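Reseller open day at Skosstead: my notes

I went to the Felus open day in Skosstead in February, mainly to decide whether to move my streaming TV customers over to their wholesale platform. I run a small service in Lendcombe and I have been reselling for 11 months. Several people on the reseller list asked for notes.

Getting there

The office is on the second floor of a business park building behind the bus depot. Parking is free but the signs are poor. Doors opened at 9:30 and coffee was in the hallway. Badges were printed with first names only, so I may have some companies wrong.

Morning session

Alasdair Purves did the welcome and then went through the pricing. The entry level is a block of 20 subscriber accounts, and the next one up is 100. Credits do not expire as long as the reseller account stays active. Someone asked if unused credits can be refunded and he said no, only transferred to another reseller.

Hawi Sisay showed the management panel. Creating an account takes one form. You can set the number of devices, the channel package and the end date. I liked that trial accounts are kept on a separate page. I did not like the reports, which export to a spreadsheet with the dates in the wrong format for me. She wrote that down.

Channel rights came up twice. Felus passes on the license paperwork for each package, and resellers are expected to keep a copy. Ask for it before you sign.

Server room

We went in two groups. Cirilo Nava led mine. It was loud and we stayed ten minutes. They keep two upstream connections from different carriers. He said the last outage that customers noticed was a bad software update, and they now load updates on one server first and wait a day.

Lunch and the afternoon

Lunch was sandwiches and soup. I sat with Baltazar Quintero, who resells to hotels through Alvarado and has different problems from mine, mostly old televisions. In the afternoon we could walk around by ourselves until 3:00.
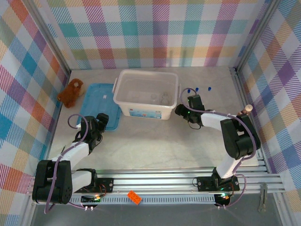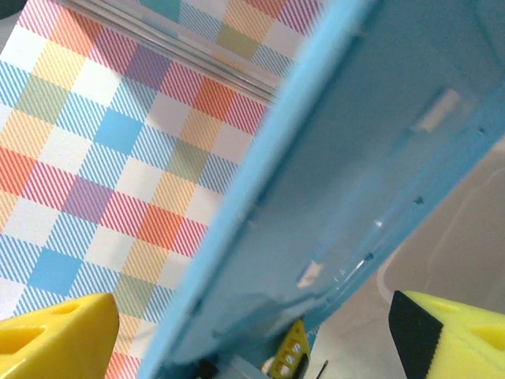
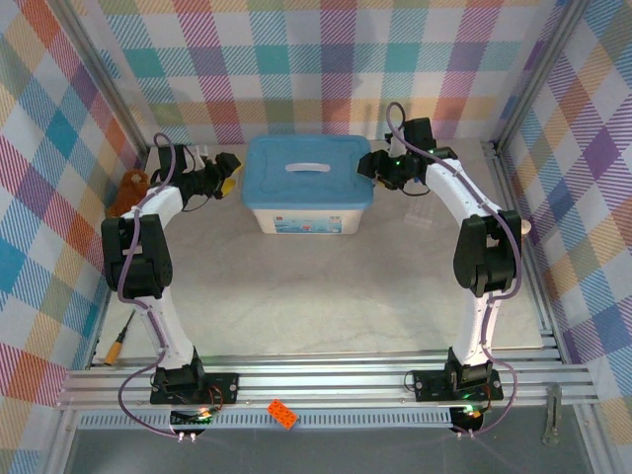
Support and billing

Lambros Lambrakis took the last slot. Tickets are answered from 7 a.m. to 11 p.m. and there is a phone number for full outages only. Invoices go out on the first of the month. I am taking the block of 20 to start with and will keep my current supplier until summer.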